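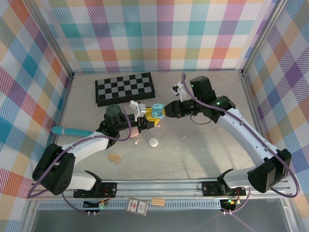

Wie bekommt man bei einem magnetischen Reiseschach wieder genug Haftkraft unter die Figuren?

Man ersetzt die Magnete in den Figuren durch Neodymscheiben gleichen Durchmessers und klebt sie mit Zweikomponentenkleber ein. Das Brett bleibt, wie es ist, sofern unter den Feldern ein Stahlblech liegt.

Plindavska
21 September 2022

Zur Ergänzung der Kurzfassung: Es geht um ein Klappbrett von Telar. Die Bauern rutschen bei leichter Neigung, Dame und König halten. Kleber und Filz habe ich bereits da, bei den Magneten bin ich unsicher. Die Originale sind dunkelgraue Ferritscheiben, Durchmesser sechs Millimeter.

Ottavio Cattaneo

Zuerst prüfen, was unter den Feldern liegt. Eine Büroklammer über das Brett führen: Bleibt sie kaum hängen und wird sie von einem Magneten durch die Spielfläche hindurch auch nicht mitgenommen, dann liegt dort eine Magnetfolie oder ein sehr dünnes Blech. Magnetfolie ist streifenförmig gepolt, starke Scheiben ziehen die Figuren dann gern ein Stück neben die Feldmitte. In dem Fall hilft ein stärkerer Magnet wenig.

Bei Stahlblech ist die Polung gegenüber dem Brett gleichgültig. Untereinander ist sie es nicht — werden alle Scheiben mit demselben Pol nach unten eingesetzt, stoßen sich benachbarte Figuren seitlich ab. Gemischt gepolt ziehen sie sich teilweise an, und das stört beim Ziehen mehr. Ich pole deshalb einheitlich und nehme Scheiben mit geringer Höhe.
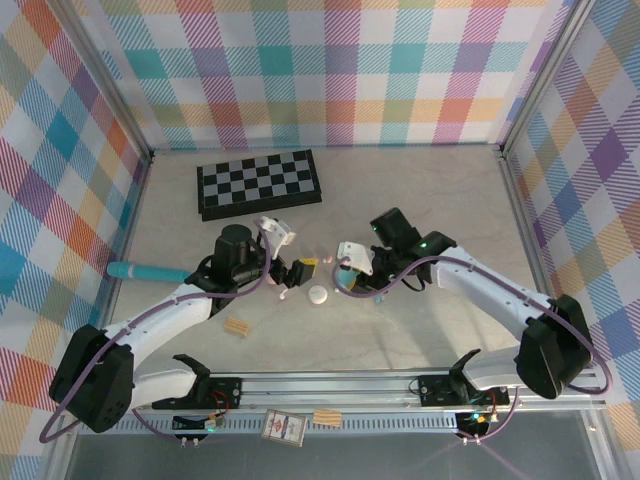
Welcher Kleber hält Neodym dauerhaft in Kunststoff?

Epoxidharz mit langer Topfzeit, beide Flächen vorher mit Schleifpapier (Körnung 200 oder feiner) angeraut und mit Isopropanol entfettet. Sekundenkleber wird spröde und bricht bei Stößen aus. Heißkleber trägt zu dick auf.

Den Filz erst nach dem Aushärten aufbringen. Jeder Zehntelmillimeter Abstand kostet Haftkraft, dicker Bastelfilz macht den Umbau also teilweise zunichte.

Caruso

ich hab einfach den filz abgezogen, hält jetzt bombe. brett ist halt verkratzt

Gridex

Von den Kratzern abgesehen ist der Vorschlag von Caruso als Test brauchbar. Figur ohne Filz aufsetzen, Brett neigen, Winkel notieren. Danach dasselbe mit Filz. Ist der Unterschied groß, reicht dünneres Material, zum Beispiel selbstklebender Velours. 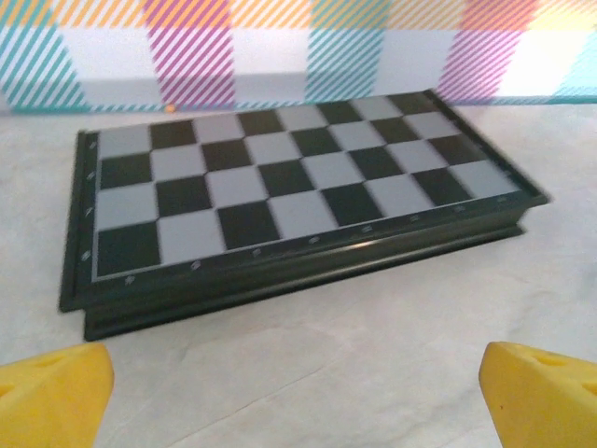 Beim Messen immer dieselbe Figur verwenden und mindestens vier Felder prüfen, auch eines am Scharnier. Dort endet das Blech bei manchen Brettern ein paar Millimeter früher, und die Haftung fällt auf den angrenzenden Reihen ab. Gegen diesen Effekt hilft ein Blechstreifen von unten, sofern sich die Schale ohne Bruch öffnen lässt. Meine war verklebt, ich habe es gelassen.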